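# Getting Your Imaging Records and Images: Common Questions

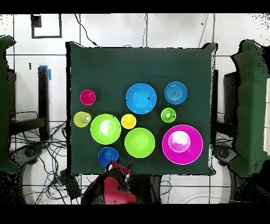

*Plastic bowls and cups on a dark green tablecloth.*

These answers cover how to get copies of your X-rays, ultrasounds, CT scans and MRIs from Heiskanen Imaging, how to send them to another office, and what to do if something in a report looks wrong. They apply to our Jarkia and Trurkside locations. If you had your exam at a hospital, contact the records office of that hospital. We don't hold their files.

## Requesting copies

**What is the difference between the report and the images?**

The report is the written reading of your exam, usually one or two pages. The images are the pictures the radiologist looked at. Many people ask for "my records" and receive only the report, then find out at the specialist's office that the images were needed too. Check both boxes on the request form if you aren't sure.

**How do I request a copy?**

You can use the patient portal, fill out a paper form at either front desk, or mail the form to the Jarkia office. The portal is fastest for reports. For images on a disc you need the form, which can be uploaded through the portal once it's signed.

**Do I need to show ID?**

Yes, if you pick up in person. A driver's license, state ID, passport or military ID will do. Requests made through the portal don't need a separate ID check, because your login was verified when the account was opened.

**Can someone else pick up my disc?**

Yes. Write the person's full name on the pickup line of the form before you sign it. They need to bring their own photo ID. We can't add a name over the phone.

**How long does it take?**

Reports are normally in the portal within two business days after the exam. Discs are ready the next business day if the exam is on our current system. Older exams take longer; see "Older exams" below.

**What does it cost?**

Reading and downloading from the portal is free. The first disc of any exam is free. Additional discs of the same exam are $10 each, payable at pickup. There's no charge when we send images directly to another medical office for your care.

## Opening the images

**My computer doesn't have a disc drive. What can I do?**

Ask for a download link in place of a disc. The link is sent to the email address on your account and stays active for 14 days. If it expires, request a new one from the same page.

**The disc won't open on my Mac.**

The viewer program on the disc runs on Windows only. The image files themselves are in the standard DICOM format and can be opened with any DICOM viewer made for Mac. Don't rename or move the folders on the disc, or the viewer may not find the files.

**Can I look at the images on my phone?**

Yes, through the portal. Phone screens are fine for a general look. Large CT and MRI studies may load slowly, and it helps to be on Wi-Fi. A full chest and abdomen CT can have 1,007 separate images in it, and some studies have more than 4,000.

**Why did I get so many pictures when I only had one scan?**

CT and MRI machines record the body in thin slices. Each slice is one image. The same area may be recorded several times with different settings, or again after contrast is given. An ordinary X-ray exam has only a few images.

**Can I print them?**

You can print single images from the viewer, but office printers lose a lot of detail. Doctors won't use paper prints to make decisions. We stopped making film copies at both locations.

## Sending images to another doctor

**Can you send my images straight to my specialist?**

In most cases, yes. We're connected to the Sundano exchange, which many clinics in the region use. Give us the name of the doctor, the clinic and a phone number. If the clinic is on the exchange, images usually arrive the same day.

**What if the clinic isn't on the exchange?**

We can mail a disc or send the clinic a secure link. Allow five business days for mail. If your appointment is sooner than that, pick up the disc and carry it with you.

**Should I bring a disc to my appointment even if you already sent the images?**

It doesn't hurt. Call the specialist's office the day before and ask if the images can be seen on their end. The staff there can check. We can see only that the transfer was accepted.

**I'm having an exam with you and had an earlier one somewhere else. Do you need it?**

If it was the same part of the body, yes please. The radiologist compares the new exam with the old one, and a comparison can sometimes avoid extra testing. Bring the disc with you or ask the other office to send it at least three business days ahead. For mammograms, try to get all of the earlier exams you can locate.

## Older exams

**How long do you keep images?**

We keep adult exams for at least seven years after the last visit. Exams of children are kept until the patient reaches the age of 25, or for seven years, whichever is later. Mammograms are kept for at least ten years. After that they may be deleted.

**I had an exam at the old Trurkside building. Do you still have it?**

Possibly. Exams from the old building were moved to an archive, and staff have to pull them by hand. Allow ten business days. If the exam was on film, we'll tell you if the film still exists and whether it can be scanned.

**The portal doesn't show my exam. Does that mean it was deleted?**

Not necessarily. The portal shows only exams from the current system. It also won't show exams filed under a former last name or a different date of birth. Call records and have the approximate year of the exam ready.

## Reading your report

**Why can I see my report before my doctor calls me?**

Reports are released to the portal when the radiologist signs them. Your own doctor gets the report at the same time, and may not have read it yet when you do. If you'd prefer to wait, turn off result notices in your portal settings.

**There's a word in my report I don't understand. Can I call the radiologist?**

Please start with the doctor or nurse who ordered the exam. They know your history and the reason for the exam. If they have questions about the wording, they can call our reading room directly.

**What does "unremarkable" mean?**

It means the radiologist saw nothing unusual in that area.

**What does "incidental finding" mean?**

It's something noticed on the exam that isn't related to the reason you came in. Many incidental findings are harmless and need no follow-up. Some do, and the report will usually suggest a next step. Talk it over with your doctor.

**What is an addendum?**

An addendum is a note added to a report after it was signed. It may compare your exam with older images that came in late, or fix an error. The original text stays in place, with the addendum marked and dated.

**My report says the wrong side, or has another mistake in it.**

Call records as soon as you can and tell us what looks wrong. The report goes back to the radiologist for review. If a correction is needed, it's issued as an addendum and sent to your doctor again. You may also ask for a correction in writing, using the amendment form at either desk.

## Privacy

**Who can see my images?**

Our staff who need them for their work, the doctor who ordered the exam, and any offices involved in your treatment. Insurance companies may receive what is needed to process a claim. Anyone else needs your signed permission or a legal right to the records.

**Can I get my child's records?**

Parents and legal guardians can usually request records for a child under 18. Some kinds of care for teenagers have separate rules, and we may need to ask a few more questions first. Guardians should bring the court paper.

**How do I request records for someone who has died?**

The executor or personal representative of the estate can make the request. Bring proof of that role and a copy of the death certificate.

## Contacting records

The records desk at Jarkia is open weekdays from 8:00 a.m. to 4:30 p.m. Trurkside has the same hours except Tuesday, when it opens at 10:00 a.m. Discs can be picked up at either location, but tell us which one when you make the request. They're held for 30 days.

By phone, choose option 3 for records. If you leave a message, include your full name, date of birth, a callback number and the type of exam. Messages left after 3:30 p.m. are returned the next business day.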